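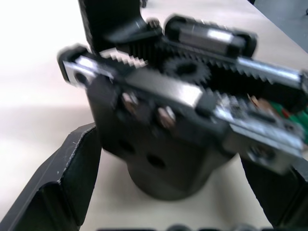 Stastila work table, pale beige top
Reviewed by Arvo Valtonen
Tuesday, April 14, 2020

The Stastila is a plain four-legged work table sold through Grangate as a top and a leg set, boxed separately. I ordered the pale beige top and have used it daily since January. The same table comes in a darker gray, which Siu-ming Choi has in the next office, so a few comparisons are possible.

Assembly

The top arrives predrilled. Each leg is held by a plate with four screws, and the screws supplied are the right length. Start all four by hand before tightening any of them. On my top one pilot hole was shallow and the screw stopped short of flush, so I deepened it with a hand drill. The instruction sheet shows the plates rotated a quarter turn from how they fit. Ignore the sheet and match the holes. Total time was 45 minutes with the table upside down on a blanket, including the hole.

Each foot adjusts by 15 mm. That was enough for my floor, which drops toward the window. The adjusters have no locknut, and one of them worked its way down over the first month. A turn of thread tape fixed it.

Flatness

I checked the top with a steel straightedge and feeler gauges, along both diagonals and across the middle. A thin gauge passed under the straightedge near the center of one diagonal and nowhere else. For writing, sorting parts or cutting on a mat this does not matter. For layout work it might, and Krum Papadopoulos, who borrowed the table for a week of frame gluing, put a reference plate on it.

Stiffness is adequate along the length and less good across it. Push the front edge sideways and the table moves, then settles. Tightening the leg plates helped a little. The optional Shehu crossbar helped more, but it costs you knee room and has to be bought separately.

Surface

The pale color shows pencil marks, graphite dust and anything with black grease on it. I count this as an advantage. A dropped black screw is easy to find, and you know when the top needs wiping. On Choi's gray one the same screw takes some looking for. Glare under a desk lamp is low to moderate. With the lamp pulled down close there is a bright patch, and I moved the lamp to the left.

Cleaning results so far: pencil comes off with a damp cloth. Marker needed alcohol and left a faint shadow. Coffee left overnight came off completely. Light machine oil wiped up with dish soap. I have not tried acetone and the care card says not to.

The edges are the weak point. The corners are nearly square, and one has a chip from being carried through a doorway. A small radius would have cost the maker very little.

Against the Sernthorpe

The Sernthorpe bench is the obvious alternative. It is heavier, does not sway, and has rounded corners. It is also fixed in height and takes two people to move. If the table stays in one place, buy that one. I rearrange the room several times a year, and for that the Stastila is the better choice, with the crossbar if you can live with it.

One note on ordering – the leg set is not included in the price shown for the top.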